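Site Visit: Household Manipulation at the Macedo House

By Omprakash Awasthi
February
6 min read

The Macedo house is a two-floor rental that Clunus took over last year and left mostly as it was. The previous tenants' furniture stayed. Clunus develops two-arm manipulation software and buys its arms from outside suppliers, and the house is where its household tasks are run before a customer sees them. I visited for one working day with a short list of questions, the main one being which chores a machine can finish today without a person stepping in.

Sarla Shakya runs the test program and met me at the side door at 8:40. The ground floor has a kitchen, a utility room and a living room. The upper floor is used for offices and storage, and I did not go up.

Clunus divides chores by the type of contact they require. Rigid objects on flat surfaces are the first class: cups, cans, boxes, a book moved from table to shelf. Hinged and sliding things are the second: doors, drawers, the front of a dishwasher. Cloth and anything soft is the third, and it was the class I had come for. The company's internal task list has 300 entries. Shakya said the first class is mostly solved under indoor lighting, the second depends on how much force the handle needs, and the third is where the engineering hours go.

The difficulty with cloth is easy to state. A mug has six numbers that say where it is. A piece of fabric has no such short description, and its state changes every time it is touched. The usual approach is to reduce the problem early by getting hold of two corners and putting the top edge under tension. Once that edge is straight, the rest of the cloth hangs under its own weight and the controller has something predictable to work with. Most of the failures I was told about come before that point, during the search for the second corner.
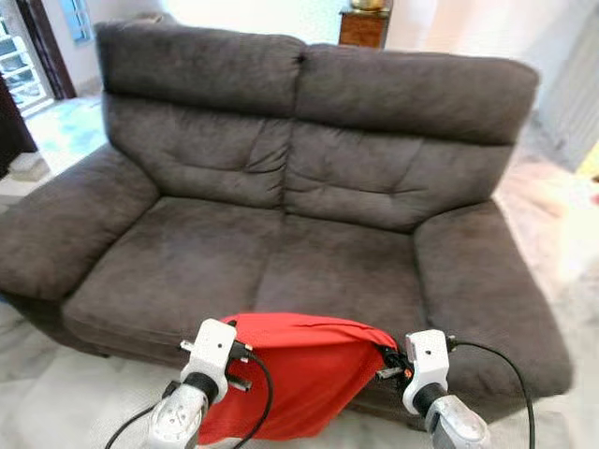 Clunus keeps two methods for finding the corner. In the first, one arm lifts the cloth at any point, waits for it to stop swinging, and the other arm takes the lowest hanging corner. It is slow and needs clearance. In the second, the corner is picked directly from a camera view while the fabric is still lying down. It is faster when it works, and it fails when the corner is folded under. The software chooses between them and may switch once. After a second failure the task is logged as incomplete and the arms return to a rest position.

I asked for completion figures and was given the log for cloth tasks in this house since the current software went in. It holds 3465 attempts. Shakya would not let me publish the success rate, on the grounds that the task mix changes from week to week, and I agree that a single percentage over a changing mix would say little. She did give me the time limits. A single flat cloth has a limit of 30 seconds from first contact to both corners held. Folding it after that has a separate limit of 25 seconds per fold. I can do the whole job by hand in less than either one.

Upholstery adds its own problems. A table is a hard plane at a known height. A sofa cushion gives way under load, so a fingertip sent to the nominal surface may press into it before the cloth is gripped. If the approach is too shallow, the fingers close on air. If it is too deep, they take up a fold of the upholstery along with the cloth, and the next motion pulls on the furniture. Clunus limits the downward force and accepts some missed grasps as the cost. The seams between cushions are treated as a separate case, as fabric that works its way into a crease has to be drawn out slowly and at a low angle.

The wrist cameras matter most here. The head camera sees the general arrangement, but the arms block much of its view at the moment of grasping. At the wrist the view is close and the fingers are always in it, so the position of the tip relative to the fabric can be read directly. The drawback is loss of context. At short range one brown cushion looks a lot like the next, and the software has to carry over its knowledge of which is which from the wider view.
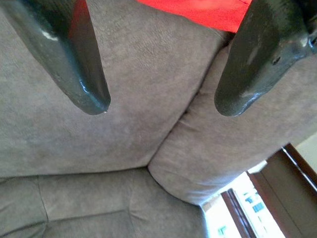

Wrist camera view of the gripper fingers over the sofa, with red fabric at the top edge.

Lighting was the other topic of the morning. Daylight through a window can saturate one part of an image and leave another part dim. Fixed exposure loses detail at one end or the other. Automatic exposure changes the apparent color of the cloth between one moment and the next, which upsets any step that depends on color. Clunus has moved most of its segmentation away from color for this reason. Strongly colored cloths are still easier than neutral ones on neutral furniture, and Shakya said a gray towel on a gray chair remains one of the worst items on the list.

We discussed hardware over lunch. The team has tried fingers from two suppliers, Bravach and Tetum. The Bravach set has a narrower tip and gets under a cloth edge more reliably, but it marked a leather chair during an early trial. The Tetum set is blunter and has caused no damage so far. It misses thin hems more often. No decision had been made when I was there. My own view is that for household use the blunter tip is the correct starting point, as a missed grasp can be repeated and a torn cover cannot.

Cable routing deserves a line as well. External cables on an arm limit wrist rotation and can catch on furniture. Clunus handles this with a rotation limit in software, so certain grasps that the arm could reach are never attempted. An internal routing would recover them. It would also make a cable change a half-day job in place of a ten-minute one, and for a test site the present arrangement is reasonable.

In the afternoon I went through the shop-floor side, which Clunus pursues with the same software. The comparison is useful. In a laundry or a packing station the cloth arrives at a known height, the light is controlled, and the same item comes past all day. A corner-finding method that is marginal in a living room can be adequate there. The cycle time has to be better, however, and a plant manager will compare it with a trained worker. A household user may accept a slow machine if it runs while the house is empty. Clunus expects its first paid cloth work to come from the shop floor, and I think the order is right.

My assessment by class follows.

Rigid objects: usable now in a home that is kept reasonably tidy, with someone available to deal with drops.

Doors and drawers: usable where the handles have been tried beforehand. I would not expect it to work on arrival in an unfamiliar kitchen.

Cloth, single flat item: workable under supervision. The step from one corner to two is still the weak point.

Cloth, mixed pile: not ready. Separating one item from several is a different problem from holding one item, and the time limits at Macedo are not set with it in mind.

Sofa tidying as a complete chore, meaning cloths off, folded and put away with the cushions squared: not ready as a sequence. Individual steps can be run. The errors add up across the steps, and recovery from a bad intermediate state is still mostly a restart.

Two of my questions were left open. I did not get energy use per task, which Clunus does not measure separately for each arm. I also did not get maintenance intervals for the finger pads. Shakya has promised both, and I will add them to this report when they come in.

Recent reports
Drawer handles and pull force: notes from the utility room
Two days at a packing line in Tetum's demonstration hall
Wrist cameras compared at short range
What a dishwasher rack asks of a gripper
Reader letters: towels, hems and fitted sheets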